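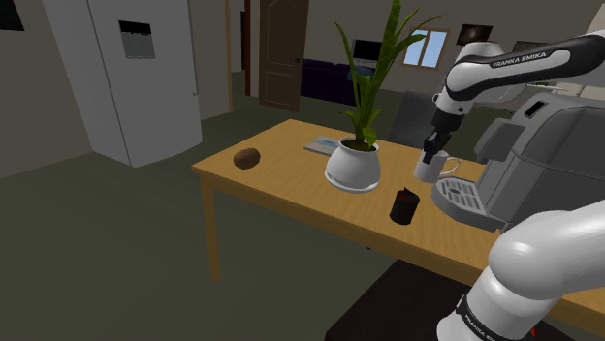 The kitchen at Kutton, with the gripper over the mug.

Mirjam Verstraete had been making coffee in the Kutton kitchen since the end of winter, and she had yet to drink any of it. The kitchen lived on a machine in the corner of the Graltent office, along with its purple sofa and its little blue window, and she had grown fond of the place in the way you grow fond of a holiday let. She knew the plant. She knew the door at the back, and sometimes wondered what sort of hallway she'd have put behind it, if anyone had asked her.

The job was 2,000 good examples by the end of May. She moved the hand controller, the arm moved on the screen, and everything the arm did was saved for the learner to study later. Dinesh Bhatia, who had the next desk and a tin of his mother's shortbread, went through them afterwards and threw out the ones he didn't like.

"You hesitate," he told her, the afternoon she reached 341. "Just before you go into the mug. Every single time."

"I'm being careful with it."

"It's a mug, Mirjam. It isn't even a mug."

"Well, then I'm being careful with the idea of one," she said, and helped herself to the shortbread.
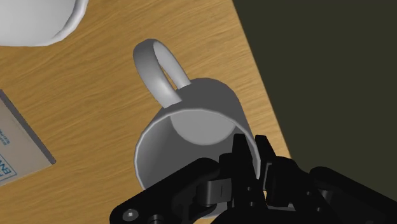 Fingers just inside the rim, seen from above.

All the same, she tried it his way for an hour. She went down briskly, closed the fingers and lifted, and the runs were shorter and neater and she disliked every one of them. Her grandfather had kept a café – a narrow one, with five stools and a bell that stuck in damp weather – and he used to pause like that over each cup, as if asking its permission. She hadn't thought of him in months. Now there he was, somewhere in her wrist.

She went back to her own way after tea and said nothing. Dinesh said nothing either, though she noticed that he had stopped throwing them out.

When the learner had its first turn alone, they pulled their chairs together and watched. The arm came out over the table, a bit wobbly, and found the mug. Then it stopped above the rim, for as long as a breath might take, before it went in.

"Oh dear," said Dinesh, very gently, and passed her the tin.

More short fiction
The Lift at Larex
Kwok and the Borrowed Ladder
Rain on the Allotment Road
A Letter for Number Nine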